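Handgreifer im Eigenbau: Finger rutschen an weichen Teilen ab

Forum: Robotik & Automatisierung > Eigenbauten

skudutico_werkbank
Beitrag vom 27. Mai

Stand der Dinge am Küchentisch:
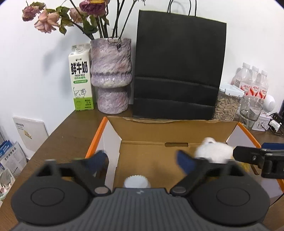

Handgreifer über dem Karton, rechts der zweite.

Ich baue seit März an zwei handgeführten Greifern, mit denen ich später Bewegungen für einen Tischarm aufnehmen will. Mechanisch läuft alles. Die Finger sitzen links und rechts vom Gehäuse auf je einem Gelenk, vorne sind blaue Pads drauf. Aufgabe ist im Moment nur: Dinge aus einem Karton nehmen und danebenstellen.

Harte Sachen gehen gut. Bei dem weißen Plüschteil kneife ich entweder nur in den Flor oder ich drücke so fest zu, dass der Karton mit hochkommt. Von 223 Versuchen sind mir mehr als 6 durch Verhaken am Kartonrand kaputtgegangen, der Rest der Fehler ist Abrutschen. Pads weicher machen oder Fingerform ändern?

kengate
Weicher. Ich habe bei meinem Greifer Silikon mit niedriger Shore-Härte gegossen, seitdem ist Ruhe. Hält halt nicht ewig.

Despina Dimitriou
Sehe ich anders. Weichere Pads helfen bei glatten Oberflächen, bei Plüsch greifst du trotzdem nur Fasern. Du musst tiefer ansetzen und mehr Fläche hinter das Teil bekommen. Also Finger verlängern und die Spitzen leicht nach innen neigen.

kengate
Längere Finger heißt mehr Hebel und mehr Spiel im Gelenk. Dann wackelt es vorne und er hat das nächste Problem.

Despina Dimitriou
Nur wenn die Lagerung nichts taugt. In unserer Werkstatt laufen die langen Finger mit Bundlagern, da wackelt nichts.

alva_dreht
Andere Frage: Warum so ein enger Karton? Mit den breiten Platten an den Fingern kommst du an den Seitenwänden doch kaum vorbei, erst recht mit zwei Greifern gleichzeitig. Ich würde erst mal eine flache Kiste nehmen und das Verhaken getrennt betrachten.

skudutico_werkbank
Der Karton soll bleiben, der Arm muss später auch in enge Fächer. Die Platten könnte ich aber schmaler drucken. Lager sind einfache Gleitbuchsen, Spiel ist spürbar.

wandico
Dann zuerst die Lager. Solange da Spiel drin ist, kannst du Pads und Fingerform gar nicht vergleichen.

kengate
Dem stimme ich zu. Beim Silikon bleibe ich trotzdem.

skudutico_werkbank
Ok, Reihenfolge: Bundlager, dann 3 Fingerpaare in verschiedenen Längen, alle mit den jetzigen Pads. Silikon probiere ich danach – Gießform muss ich eh noch drucken. Despina, welche Neigung habt ihr an den Spitzen?

Despina Dimitriou
Müsste ich nachmessen, ich bin morgen wieder in der Werkstatt. Die STL kann ich dir auch schicken.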